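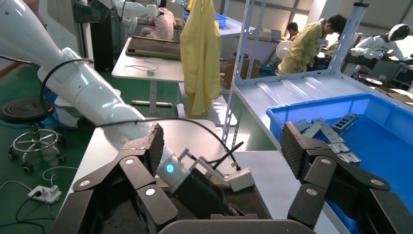

Felanceについて

カテゴリー:会社情報 | 見学・公開日

Felanceは、金属部品の取り出しと、使用済み電子機器の分解を双腕ロボットで行うための装置とソフトウェアをつくっている会社です。本社と作業場はKurkestonにあり、設計、組み立て、試運転、データの収集までを同じ建物の中で行っています。このページでは、会社の概要とあわせて、作業場の公開日と個別見学の内容をご案内します。取引先の方のほか、学校の授業での見学、個人の方の見学も受け付けています。

会社のなりたち

もともとは、棚板や支柱などの板金部品を扱う工場向けに、部品箱と搬送台車を設計していました。箱をつくっていると、箱から部品を出す人の仕事を長い時間見ることになります。穴のあいた金具は互いに引っかかり、上の一枚を持ち上げると下の二枚がついてきます。人はそれを手首で軽く振って落とします。この動きを機械でできないかという相談をお客様から受けたのが、ロボットの仕事を始めたきっかけです。

最初の装置は吸着パッドを使ったもので、穴の多い部品には向きませんでした。次に平行に開閉する爪を試し、その後、関節のある指を持つハンドに切り替えました。現在の従業員は9人です。機械設計と制御の担当のほか、遠隔操作と教示を専門にする担当がいます。営業だけを行う部署はなく、お問い合わせにはその装置を担当する者が直接お答えしています。

仕事の内容

当社の仕事は大きく2つに分かれます。

一つは部品の取り出しです。青い樹脂の箱に重なって入った金具を一つずつつかみ、向きをそろえて置きます。箱の中の並びは毎回違います。金具が斜めに立っていることもあれば、細長いレール状の部品が箱の端から端へ渡っていることもあります。整列させてから入れてもらえば簡単になりますが、それでは前の工程に手間を移すだけになるため、当社では入れ方の指定をしないことを原則にしています。

もう一つは電子機器の分解です。ねじを外し、線をまとめ、中の部品を材料ごとに分けます。同じ種類の機器でも、製造元や年式によってねじの位置と線の長さが変わります。図面が手に入ることはまれで、実物を見て手順を組み立てることになります。この仕事では、ロボットが一台で最後まで行う工程と、人と分担する工程をはっきり分けています。分けた結果は工程表に書き、現場の壁に貼ります。

どちらの仕事にも、社内で開発したWulitzというソフトウェアを使っています。Wulitzは、腕の動き、指の開き、手首のカメラの映像を同じ時刻の記録としてまとめるものです。操作者が行った作業をあとから見返し、つかみ損ねた箇所に印を付け、その前後だけを取り出して次の学習に使います。現在、Wulitzに登録してある部品は666種類です。登録は実物を置いて行うため、見学の際に部品をお持ちいただければ、その場で試すこともできます。

公開日について

公開日は年に2回です。春の回は取引先の方を中心に、9月の回はどなたでも参加いただける形で行っています。参加費はかかりません。9月の回では、午前10時に受付を始め、午後4時に終了します。途中からの参加、途中での退出はご自由です。

公開日のために特別な展示は用意していません。普段の作業台で普段の作業をしているところに入っていただきます。そのため、装置が止まることもあれば、同じ部品を何度もつかみ直していることもあります。止まったときは担当者が原因を調べますので、そのまま見ていていただいてかまいません。昨年の9月の回では、午前中の作業がハンドのケーブルの接触不良で中断し、復旧までの手順をそのまま見ていただくことになりました。あとで集めたアンケートでは、この時間についての感想が一番多く書かれていました。

当日の流れは次のとおりです。

10時 受付、作業場に入る際の注意の説明
10時30分 部品の取り出し作業の見学
11時30分 ハンドの分解と組み立ての実演
12時 昼休み(作業場は閉めます)
13時 電子機器の分解作業の見学
14時30分 遠隔操作の体験
15時30分 質問の時間

遠隔操作の体験では、操作用の装置を使って実際の腕を動かしていただきます。一人の持ち時間は9分です。最初に空の箱の上で腕を動かし、慣れたところで金具を一つつかんでいただきます。つかむ力には上限を設定してあり、持ち上げる部品は500グラムまでのものを使います。体験できるのは中学生以上の方です。小学生以下のお子様は、保護者の方と一緒に見学をお願いします。

作業場の様子

作業場は仕切りの少ない一つの部屋で、床は緑色です。白い腕を備えた装置が作業台のそばにあり、部品の箱は白い棚に置いています。棚の支柱には穴が並んでいて、棚板の高さを変えられます。取り出す位置が変わると腕の届き方も変わるため、棚の高さは作業の条件の一つとして毎回記録しています。

作業台には、机の上に物が残ったまま次の作業に入ることもあります。これは片付けを省いているという面もありますが、整った机の上だけで集めた記録では、お客様の工場に持っていったときに動きが合わないことが多いためです。余分なものがある机、布が掛かった机、箱の位置がずれた机でも作業を行い、その記録を残しています。

ハンドの指先には、細かい凹凸のあるパッドを付けています。薄い板金の縁をつかむときは、爪の形よりもこのパッドの状態が効きます。摩耗したパッドは交換し、交換した日と、そのときまでにつかんだ回数を台帳に付けます。公開日には使用前と使用後のパッドを並べて置いていますので、手に取って比べてください。

床にはケーブルが通っている場所があります。歩く際は足元にご注意ください。キャスター付きの丸い椅子は作業者が移動に使うものなので、見学中はお座りにならないようお願いします。見学の方用の椅子は別に用意しています。

分解作業の実演

午後の実演では、パソコン用の電源ユニットを扱うことがあります。箱形の本体から色の違う線が束になって出ており、線の束はつかむたびに形が変わります。金具のように決まった形を持たないので、どこをつかむかの判断が難しい対象です。当社では、線の根元をつかむ方法と、束の中ほどを二本の指ではさんで寄せる方法を、対象によって使い分けています。

人が作業台の向こう側に立ち、手を出しながら進める工程もあります。このときの腕の速さは、単独で動かすときより低く設定します。人と腕が同時に線に触れる場面があるため、どちらが先に手を離すかも手順に書いてあります。見学の方には、作業台から離れた線の外側で見ていただきます。近くで見たい方のために、手首のカメラの映像を画面に映しています。
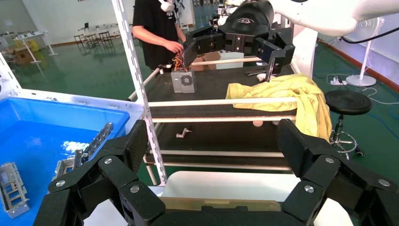
Dinesh Reddyは、公開日の質問の時間に、金具より線のほうがずっと面白かったと話し、線をつかむ位置はだれが決めているのかと尋ねました。これに対する当社の答えは次のとおりです。最初の位置は操作者が決めます。同じ対象について複数の操作者の記録がたまると、Wulitzが候補を示すようになりますが、候補を使うかどうかを決めるのは今も操作者です。候補が採用されなかった場合は、その理由を短い文で残してもらいます。「下の線に引っかかっている」「反対の手が届かない」といった文が多く、ハンドの設計を見直すときの材料になっています。

よくいただくご質問

見学の方からよくいただく質問と、それに対する回答をまとめました。

・ロボットだけで一日中動かせますか。
部品の取り出しについては、無人で動かす時間帯があります。分解については、必ず担当者が付きます。夜間の無人運転は行っていません。

・人の形をしたロボットもありますか。
作業場に白い人型のロボットが一台あります。動かすかどうかは日によって変わりますので、ご希望に沿えないことがあります。

・つかみ損ねはどのくらいありますか。
部品によって大きく違います。平らな金具が密着して重なっている場合は、人がやっても一度で取れないことがあります。取引先の方には、対象の部品で試験を行ったうえで結果をお渡ししています。試験をする前に数字だけをお伝えすることはしていません。

・作業の記録には人も映りますか。
映ることがあります。作業場に入る際の説明の中で、記録の範囲と使い道をお伝えし、同意書に署名をいただいています。署名をされない方には、記録を止めている時間帯をご案内します。

・同じ装置を買うことはできますか。
標準品としての販売はしていません。対象の部品と設置場所を確認したうえで、一件ごとに構成を決めています。ハンドのみのご注文にも対応しますが、腕の機種によっては取り付け部の設計からになります。

個別の見学

公開日以外にも、個別の見学を受け付けています。所要時間は90分で、午後2時からの開始です。一度にお入りいただけるのは9名までです。学校の授業で人数がこれを超える場合は、組を分けて順に入っていただき、待っている組には会議室でハンドの模型を触っていただきます。

個別の見学では、事前にいただいた部品での試験をお見せできます。部品は見学の2週間前までにお送りください。同じものを複数いただけると、重なった状態での試験ができます。油の付いた部品はそのままでかまいません。刃物、割れたガラス、電池を含む機器はお受けできませんので、お送りになる前にご相談ください。

昨年はBangeraにある職業訓練校の授業で、機械科の生徒の皆さんに来ていただきました。引率のChutima Thammasiri先生からは、完成した動きだけを見せるよりも、教示のやり直しを見せてほしいというご希望があり、時間の半分を教示の作業にあてました。生徒の皆さんには部品箱の中身を自由に入れ替えてもらい、操作者がそれに合わせて手順を直しました。一番時間がかかったのは、長いレールの下に小さな金具を差し込んだ組の箱です。この箱の入れ方はその後、社内の試験項目に加えました。

見学の際のお願い

作業場では、かかとのある平らな靴をお履きください。サンダルでの入場はお断りしています。長い髪は束ね、首から下げる名札やストラップは受付でお預けください。鞄は受付横の棚に置けます。

静止画の撮影は、赤いテープの貼ってある区画を除いて自由です。区画の中にはお客様からお預かりした部品があります。動画の撮影をご希望の方は、受付でお申し出ください。

腕が止まっているように見えても、電源が入っている場合があります。担当者の合図があるまで、作業台の内側には手を入れないでください。床に落ちた部品は拾わず、近くの担当者にお知らせください。落ちた位置も記録しているためです。

これからの取り組み

現在は、両手で一つの部品を扱う作業に時間をかけています。長いレールは片手でもつかめますが、端が下がって箱の縁に当たります。両手で持てば水平に出せる一方、片方の指が開くのが遅れると部品がねじれます。指を開く順序と間隔を変えながら試験を続けており、次の公開日にはその途中の状態をお見せする予定です。

分解の仕事では、線の束を片手で寄せ、もう片方の手でねじに近づく動きを増やします。扱う機器の種類も広げていきますので、廃棄予定の電源ユニットや小型の機器をお持ちの事業者の方は、ご連絡をいただけると助かります。引き取りの可否は品目ごとにお答えします。

お申し込み

9月の公開日は、事前のお申し込みがなくても参加いただけます。遠隔操作の体験のみ、当日の受付で整理券をお渡しします。個別の見学は、お問い合わせ用の書式に、人数、ご希望の時期、見たい作業を書いてお送りください。担当者から、当日の作業の予定を添えてお返事します。

駐車場は建物の裏側にあります。大型バスでお越しの場合は入口が別になりますので、お申し込みの際にその旨をお書きください。

タグ:見学 | 公開日 | 双腕ロボット | 部品の取り出し | 分解作業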